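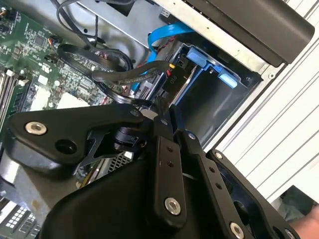

The green motherboard of an open desktop computer, with memory slots along one edge.

Jacqueline Baudry has directed the computer reuse program in Flurnasville for 18 years. "Most of what we receive needs cleaning and more memory," she said. The program placed 38 desktops with Athumani residents in November. Asked about older boards, Baudry was cautious. "We test each one for 10 hours. If it fails, it goes to Gradero for parts."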